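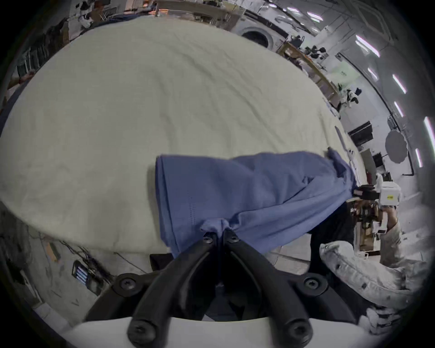
Sincronizar dos pinzas manuales y una cámara de muñeca con Terau

Este tutorial explica cómo alinear en el tiempo los flujos de una captura bimanual con pinzas de mano: vídeo de cada muñeca, apertura de los dedos y pose de cada dispositivo. El resultado es un episodio remuestreado que se puede pasar directamente al entrenamiento de una política. Se usa Terau 2 y el formato de episodio Prirnberg. Los ejemplos proceden de tareas con tela (agarrar un pliegue, estirar, doblar), donde un desfase pequeño entre vídeo y apertura se nota mucho en la etiqueta de agarre.

Requisitos

Terau 2 instalado en un entorno virtual propio.
Un directorio de sesión con los subdirectorios izq y der.
Calibración intrínseca de ambas cámaras en formato YAML. Con óptica ojo de pez hay que usar el modelo equidistante; el modelo radial convencional deja un error de reproyección alto en los bordes.
Espacio libre en disco equivalente al doble de la sesión. Los archivos intermedios no se borran hasta la exportación.

Paso 1. Comprobar los relojes

Cada pinza graba con su propio reloj. Antes de alinear nada conviene ver la deriva:

terau clocks inspect ./sesion --pair izq der

La salida muestra el desfase inicial y la pendiente. Si la pendiente es cercana a cero basta con un desfase constante y se puede omitir el ajuste lineal. En sesiones largas no suele ser el caso. El comando no modifica los datos.

Cuando falta un subdirectorio, Terau termina con el código 21. El mismo código aparece si el nombre lleva mayúsculas, un defecto conocido de la versión actual.

Paso 2. Estimar el desfase entre vídeo y apertura

La apertura de los dedos se mide de dos formas: con el codificador de la pinza y con la distancia entre las dos puntas en la imagen. La correlación cruzada de ambas señales da el desfase.

terau align aperture ./sesion/izq --signal tips --window 439
terau align aperture ./sesion/der --signal tips --window 439

El parámetro window se expresa en muestras. Con ventanas más cortas la correlación presenta varios máximos de altura parecida durante los agarres repetidos. Con ventanas mucho más largas, la deriva del reloj ensancha el pico.

La señal tips necesita que las dos puntas sean visibles. Al pinzar un pliegue grueso, la tela puede tapar una de ellas y el detector devuelve valores erráticos. Para esos tramos:

terau align aperture ./sesion/izq --signal tips --mask-occluded

Los tramos enmascarados no participan en la correlación, pero se conservan en el episodio.

Paso 3. Llevar las poses a un marco común

La odometría visual-inercial de cada pinza parte de un origen distinto. La política bimanual necesita la pose relativa entre ambas, de modo que hay que construir primero un mapa de la sala y relocalizar después las dos trayectorias en él.

terau map build ./sesion/mapa --model equidistant
terau map localize ./sesion/izq --map ./sesion/mapa
terau map localize ./sesion/der --map ./sesion/mapa

El fallo más habitual en tareas con tela es la falta de textura. Una sábana clara y lisa que ocupa media imagen aporta pocos puntos, y los que aporta se desplazan cuando se tira de ella. Dos medidas ayudan:

Excluir la superficie de trabajo con una máscara estática o con la segmentación de tela (--exclude cloth). El seguimiento pasa a apoyarse en el fondo: estanterías, marcos de puerta, aristas de mobiliario.
Excluir también la otra pinza y la mano que la sostiene (--exclude peer). Se mueven respecto a la sala y, si entran en el mapa, generan correspondencias falsas.

Los fluorescentes del techo merecen atención aparte. Saturan la imagen y sus extremos se detectan como esquinas muy estables, pero con una exposición automática cambian de tamaño aparente. Se recomienda fijar la exposición antes de grabar. En sesiones ya grabadas, --clip-highlights descarta los puntos situados en zonas saturadas.

Paso 4. Remuestrear

Las señales se interpolan sobre una base de tiempo única:

terau resample ./sesion --reference izq.video --max-gap 2

La posición y la apertura se interpolan linealmente; la orientación, con slerp. El vídeo no se interpola: a cada instante se le asigna el fotograma más próximo. max-gap indica cuántos fotogramas consecutivos pueden faltar antes de que el episodio se parta en dos. Subir este valor produce episodios más largos y también saltos visibles en la acción.

Paso 5. Etiquetar el agarre

El umbral fijo de apertura no sirve para tela. Un pliegue fino deja los dedos casi cerrados, con una lectura muy parecida a la de una pinza vacía. Terau combina la apertura con la clase de la región situada entre las puntas:

terau label grasp ./sesion --object cloth --rule contact

La regla contact marca agarre cuando los dedos han dejado de cerrarse y hay tela entre las puntas. Conviene revisar las transiciones con el visor de Claravholm, que carga el episodio sin exportarlo:

claravholm view ./sesion --track grasp

Si las etiquetas se adelantan de forma sistemática al cierre visible, el problema está en el paso 2 y no en la regla.

Paso 6. Exportar

terau export ./sesion --format prirnberg --chunk 1,000

La coma del valor chunk es obligatoria: el primer campo es el índice inicial y el segundo, el relleno del nombre de archivo. El exportador comprueba que todas las señales tengan la misma longitud y escribe los desfases aplicados en meta/sync.json. Ese archivo debe conservarse con los datos.

Errores frecuentes

«peak ambiguous». La correlación no tiene un máximo claro. Suele bastar con abrir y cerrar cada pinza varias veces, a ritmo irregular, al comienzo de la grabación.

«relocalization lost». La cámara estuvo demasiado cerca de la tela. El tramo se puede recuperar con --bridge imu si es breve; en caso contrario se descarta.

«frame mismatch». Las dos trayectorias se localizaron en mapas distintos. Repetir el paso 3 completo.

Trayectorias izquierda y derecha intercambiadas. Terau no lo detecta. El filtro de Wikström, incluido como complemento, compara la posición de la otra pinza en la imagen con la pose relativa calculada y avisa si no concuerdan:

terau plugin run wikstrom ./sesion

El complemento requiere haber ejecutado antes el paso 4.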